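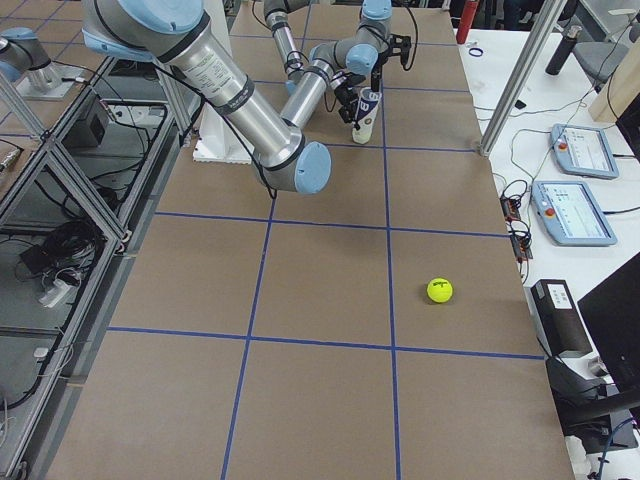
Attachment 1: white cup on brown paper

Ticket 1894
Product: Drokel bread maker, two-pound pan
Opened by: Dymphna Kinsella
Subject: Loaf rises beautifully, then gives up
Status: Closed by customer

Friday, 7:40 a.m.
The bread comes up over the rim of the pan, looks terrific through the little window, and sinks in the middle as soon as the bake starts. What I take out at the end is a crater with a crust. You could serve soup in it. We have served soup in it.

I'm using the basic white recipe from your booklet, Program 1, medium crust. Sekero bread flour, instant yeast from a new jar, salt, sugar, oil, water from the tap. The machine is on the counter, away from the window, and it's level. I checked with an actual level, because I knew you'd ask.

Friday, 10:15 a.m. — Support
Thank you for contacting Drokel! Please confirm that the machine is plugged in and that the kneading paddle is installed.

Friday, 10:22 a.m.
It's plugged in. The paddle is installed. I know this because it comes out of the machine inside the bread every single time, and I have to dig for it with a chopstick.

Friday, 2:05 p.m. — Support
Thanks for confirming. A sunken top usually means too much water or too much yeast. Could you tell us how you measure your ingredients? Please also try the following and report back:
Cut the water by one tablespoon.
Use cold water straight from the tap.
Keep the lid closed during the rise.

Log, loaf one
Water down by a tablespoon. Lid closed throughout, which was hard on everyone in the house. Rose well, sank a little less. Shallow crater. More of a birdbath. For measuring I used the plastic cup that came in the box, flour scooped and leveled with a knife.

Log, loaf two
Same again with cold water. No difference I could see. Good crumb around the edges, gummy in the middle. Toasted fine. Most of my failures toast fine and I'm starting to think that's why I have so many of them.

Log, loaf three
Took the yeast down by a quarter teaspoon and left the water where it was in loaf one. Flat top! Slightly lumpy, like an unmade bed, but flat. I was so pleased I cut it hot and squashed it, so please disregard the condition of the slices.

Log, loaf four
Repeated loaf three exactly. Sank.

I don't have a theory. I have a lot of croutons.

Support
Thank you for the detailed notes. The loaf three and loaf four results suggest the flour amount is changing from one batch to the next. Do you have a kitchen scale? Scooping packs the flour differently each time, and a loaf this size will show it. The recipe in your booklet calls for 500 grams. We'd also like to rule out the power supply. Is anything else running on the same outlet?

Reply
The kettle. It's a Skirnorano, 2000 watts according to the sticker on the bottom, and it lives on the same double outlet. It was off for loaves one and three, and I couldn't swear to the other two, as I am a person who drinks tea. I've moved it across the kitchen, where it looks lonely.

I bought a scale. Three scoops of flour into a bowl, weighed one at a time, gave me three different numbers, with 20 grams between the lightest and the heaviest. Multiply that across a whole loaf and I take your point. I've been baking by the handful and calling it a recipe.

Log, loaf five
Everything weighed, yeast as in loaf three. Domed top, even color, no crater. Let it cool for an hour like a civilized adult. Paddle still came out inside the bread.

Log, loaf six
Weighed again. Domed. Kettle boiled twice in the middle of the bake, from its new spot, with no effect on anything but the tea.

Log, loaf seven
Tried the seeded rye out of my old Dumitrescu cookbook, converted to grams with a pencil and some bad language. It needs a longer knead than Program 1 gives it, so I used Program 4. Dense, but rye is supposed to be dense — at least that's my position and I'm keeping it.

Support
We're glad to hear it! For the paddle, try a thin film of oil on the shaft before adding the water. You can also take it out at the beep before the last rise. May we close this ticket?

Reply
Go ahead and close it. The oil helps, the beep doesn't, because it goes off at 4 a.m. when I use the timer, and I'm not getting up for a paddle. Could someone put the gram weights in bigger type in the next booklet? They're on the back page, under the warranty.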